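Home | Projects | Reports | Staff | Contact

Teaching a two-armed robot by remote control: project report

Sewwandi Uddin
Supervisor: Manon Fehr
Howlader Laboratory, Andudville
9 September 2024

1. Aim

The project started in April. The aim was to find out how well a student with no robotics background could show a pair of arms a small two-handed task, and whether the recordings would be good enough to train from. I had not driven a robot before. Manon set up the software and I did the driving and the labelling.

2. Method

The operator sits outside the enclosure and moves two small leader arms, one in each hand. The arms inside copy the movement. Joint positions and the wrist camera pictures are saved together, and each attempt is stored as one episode. A foot pedal starts and stops the recording.

The tasks used small household things laid out on a patterned mat. I changed the starting positions between episodes so that the model could not simply learn one fixed path. Patterned sheets were put up on the walls for the same reason, following a suggestion from the group at Trustcombe, who had found that their model did badly when moved to a busier room.

3. Recording

In total I recorded 700 episodes. The first 23 were thrown out. In most of those I had closed the gripper too early and pushed the object along the mat before picking it up.

The hardest part was passing an object from one gripper to the other. I could not feel the grip through the leader arms, so I had to judge it by eye from the camera views. When both grippers are close together each one hides part of the other. I got into the habit of bringing the second arm in slowly and stopping short, then checking both wrist views before closing. This made the episodes longer but there were fewer drops.

Small metal objects were also awkward. A padlock lying flat gives the fingers very little to hold, and I often had to come at it again from a different angle. I kept these second tries in the data if the episode ended well. Manon thought they might teach the model to recover from a miss.

4. Problems

Sessions were limited to 2 hours because my hands got tired and the movements became jerky. We lost four days when a leader arm had to go back to Hestdale for a new joint. Cable routing on the arms needs checking before every session, as a loop that hangs too low can catch when the wrist turns.

5. Current state

Training on the full set has begun and results will be given in the second report. The arms are set up for handover practice as follows.

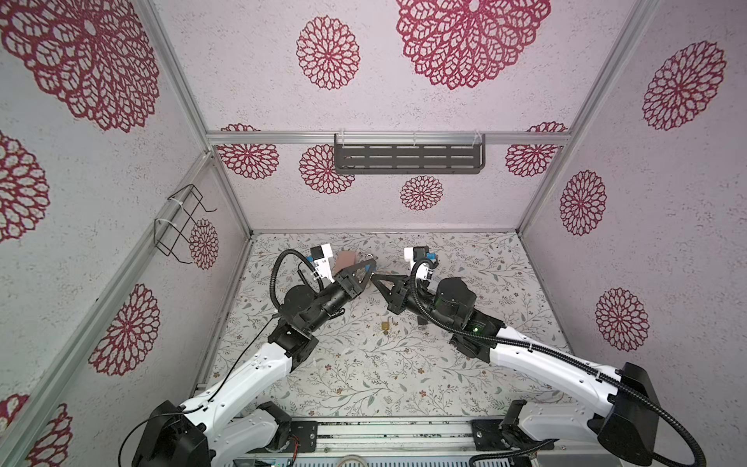 For the next round I would like to shorten the pause before the second gripper closes and record a separate set with flat objects only. Manon has asked for a second operator, so that we can compare two people's driving on the same task. The pedal also needs moving further forward under the desk.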